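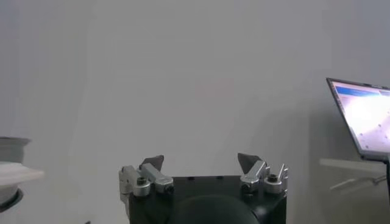 # Minami: Release and Tour FAQ

Updated Dec 6, 2024

Most of the mail we get at the label asks the same things, so the answers are collected on this page. If yours isn't covered, the contact details are at the bottom.

## The record

**When does the new EP come out?**

March. We'll post the exact day on the mailing list first and everywhere else the next morning. The first single, "Porngate," is already out on the usual streaming services.

**What's "Porngate" named after?**

A street. Minami lived there for two years before signing with us, and most of the song was written in the apartment. The title has caused some trouble with search filters at work and at school. If you can't find the track by name, search for the artist and go to the newest release.

**How many songs are on the EP?**

There are six songs and a short instrumental. The whole thing runs just under 30 minutes. The Japanese-language version of the closing track is only on the vinyl and the download that comes with it.

**Is it the same style as the first album?**

Partly. The drums are still programmed and the vocals are still layered, but there's more highlife guitar and less synth. Two of the songs have no chorus. People who liked the slower half of the album will probably like this one more than people who came in through the dance remixes.

**Who produced it?**

Ritva Harju produced four of the songs and mixed all of them. Minami produced the rest. Horns were arranged by Darlene Turcotte, who also plays baritone sax on "Skitham" and sings the low harmony at the end.

**Is there a feature on it?**

One. The rapper Stoltis has the second verse on "Skitham." An earlier version of that verse went around online last spring. The released one has different lyrics and a slower beat, and the leaked file won't be put out officially.

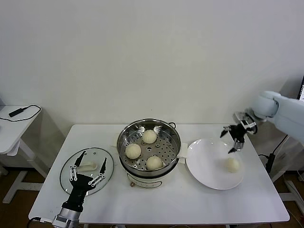 ## Vinyl and downloads

**How many vinyl copies are there?**

The first pressing is 289 copies, hand-numbered, on black vinyl. There's no color variant. A second pressing depends on the plant's schedule, and we won't take orders for it until we have a slot.

**Is there a limit per customer?**

Yes, 2 copies. Orders for more than that are cut down to the limit and the difference is refunded. Stores should write to us separately.

**When will my pre-order ship?**

Pre-orders go out the week before release. You'll get an email with a tracking number when the label is printed — the carrier may take another day or so to scan it. If you're moving before March, send us the new address along with your order number.

**I ordered the record together with a T-shirt. Will they come separately?**

No, mixed orders ship when everything is ready. If you want the shirt now, place it as its own order. We can split an order you've already made, but you'll have to pay the second shipping charge.

**My download code doesn't work.**

Check that you're reading the last character correctly. The typeface on the card makes the letter O and the zero look almost the same. If it still fails, email a photo of the card and we'll send a new code.

**Are the lyrics included?**

They're on the inner sleeve in English, and in both languages in the PDF. Streaming services get their lyrics from a third party, and the second verse of "Skitham" is wrong on at least one of them. We've sent in a correction.

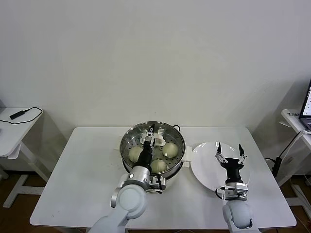

## Shows

**How many dates are on the tour?**

There are 19, all in clubs and small theaters. The full list is on the tour page, and sold-out shows are marked there.

**Are the shows all ages?**

It depends on the venue. Each listing gives the age rule for that room. We can't make exceptions, and tickets bought for the wrong age group are handled by the box office that sold them.

**Will Stoltis be at the shows?**

At the first three. After that he's on his own tour, and Minami performs "Skitham" with the band only.

**What time does Minami go on?**

Usually an hour and a half after doors. There's one opener in each city. Set times are posted on the afternoon of the show.

**Can I record or take pictures?**

Phones are fine. Cameras with detachable lenses need a photo pass, and requests have to reach us a week ahead. Please don't post full songs from the unreleased part of the set before the EP is out.

## Everything else

**Can I use a song in my video or podcast?**

For anything that earns money, including ads, you need a license. Write to us with the song, the length you want to use, and where it will appear. Dance clips and covers on social apps don't need permission.

**Can I send Minami a demo or a beat?**

Send it to the label's demo address as a streaming link. Attachments are deleted unopened. Ritva listens to demos between projects, so a reply can take a couple of months.

**How do I reach you?**

Order questions go to the shop address in your confirmation email. Press and booking addresses are on the contact page — please put the city in the subject line if it's about a show.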